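Rorora place-setting set: comparison notes and data card

Read this before you quote any number from it.

What it is: recordings of tableware handling, made to compare two finger pads (Finden and Katiyar) on the same arm, with wrist and head cameras. Bowls, dishes, spoons and chopsticks start in bins and are meant to end up on a black tray.

What it is not: a benchmark. The Katiyar notes call their pad "dish-ready". We ran 30 attempts per pad. The Finden pad finished 14 and the Katiyar pad 8, and I would not buy either on that evidence. The lighting was left alone throughout, and one operator drove every run.

Known problems

Glare. White glazed dishes throw hard highlights, and the Jirnik depth filter reads some of them as edges. We left them in.

Nested bowls. The planner treats a stack as a single object unless told otherwise. Runs that lifted two bowls at once are marked "double" and scored as failures.

Wrist view. The gripper covers a corner of the image, sometimes with a dish behind it. Anyone claiming the wrist camera is enough should try labeling 35 clips from it first.

Views, wrist camera for the first two and head camera for the third:
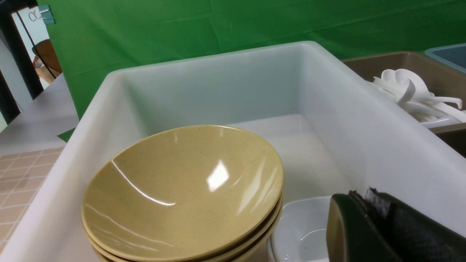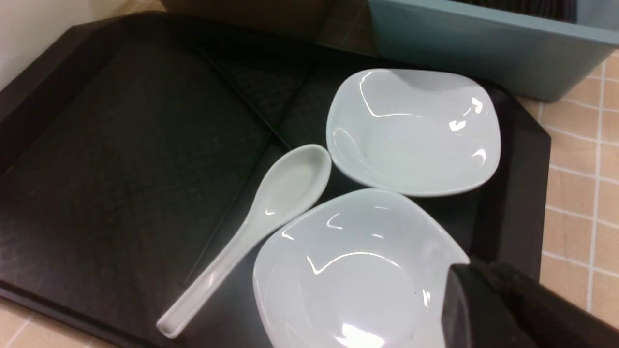
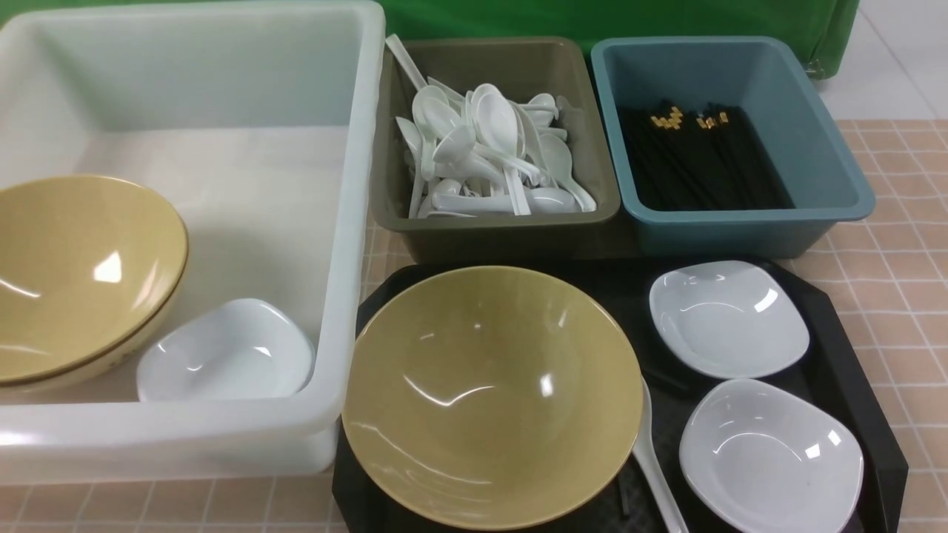
Scoring was done by hand from the head camera. A spoon touching a dish counts as placed, a rule I argued against and lost. If you rescore with a stricter rule, keep the old column so the two can be compared.

Still missing: force logs for the Katiyar runs, and any test with wet tableware. Calibration files are in the calib folder. Check the February one before trusting it.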